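4. What a clear desk is supposed to do

Claims for the clear desk are older than the evidence for them. The guidance issued to staff at Avcombe, and copied almost word for word at Pesdale the next year, says that a worker who starts with a bare surface "settles sooner and strays less". No source is given. Laskowska, whose training pack is where the phrase seems to come from, gives none either. We wrote to ask and were sent the training pack again.

We do not say the idea is wrong. We say that it has been tested badly, and mostly by people who were already selling drawers. The usual method is to ask office workers whether they feel better at a tidy desk. They say yes. They would also say yes if asked whether they ought to eat more vegetables, and we would not take that as a measure of lunch.

Part of the trouble is the word "clear". In the Avcombe guidance it means nothing on the desk at all. In the Pesdale version it means nothing that is not in use, and a mug is allowed. Our own respondents, 302 of them in the November round, were split over the mug, and several wrote at length about it in the margin. 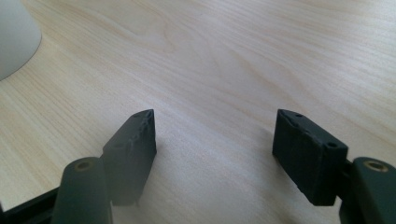
A definition that cannot settle such a small matter will not hold up a theory of attention. For the rest of this section we use "clear" to mean that the part of the surface directly in front of the seated person is free, whatever may be standing further off. It is a looser rule than either employer's, and it is the one people seem to follow when they are left to themselves. Of our respondents, 82 described a clear desk in close to these terms without being given any wording by us.

The second claim is about the single tool. Gandavness, in its handbook for shared study rooms, advises that a reader should bring out one marking pen and put the rest away. The thinking is that choosing between colours breaks the thread of reading. It may do. But the handbook goes on to say that a reader with one highlighter "marks only what matters", and we could find nothing in our returns to support that. Readers who told us they kept to one colour also told us, often in the next answer, that they marked whole paragraphs. A yellow highlighter on a pale wooden table, as in Figure 3, looks like the start of orderly work. Whether it leads to any is a separate question, and the look of the thing has been allowed to stand in for the answer.
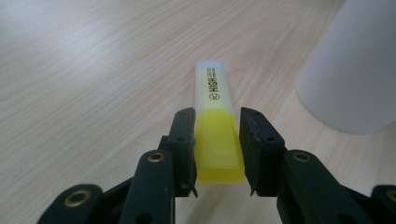 Vol. 3, p. 700

Figure 3. Highlighter on a light wooden tabletop, far end pale, lower section yellow.

We were also struck by how little the handbooks say about where a pen goes when it is put down. A highlighter with flat sides is less likely to roll than a round one, and people who share a table care about this a good deal more than they care about colour. Complaints about rolling pens came up in free comments from both sites. Complaints about distraction caused by a second pen did not come up at either. It is possible that distraction of this kind goes unnoticed by the person distracted, as Laskowska suggests, but a claim built in that way cannot be caught out by any survey, ours included.

There is a plainer reading of the results. People like a free patch of table in front of them and they like to know where the pen is. Both wishes can be met on a fairly crowded desk. The step from there to a rule for every employee, with checks at the end of the day, is one the evidence does not take, and we would be wary of any later study that begins by assuming it. Section 5 turns to storage, where the claims are bolder and the samples smaller.

Corresponding author: Weronika Kozłowski

3 comments

deskbound
We had the Pesdale rule for a year. Everything went into one drawer at five o'clock and came out of it at nine. I would like to see a study of the drawer.

M.
Not convinced by your looser definition. "Directly in front" depends on how far you slouch.

tall_reader
Agree about the rolling pens. Did you ask whether anyone's table sloped?

Shares: 82

Related items
Shared tables and who wipes them
Marking in books: a short history of complaints
Storage at Avcombe, first returns
A reply to Laskowska on attention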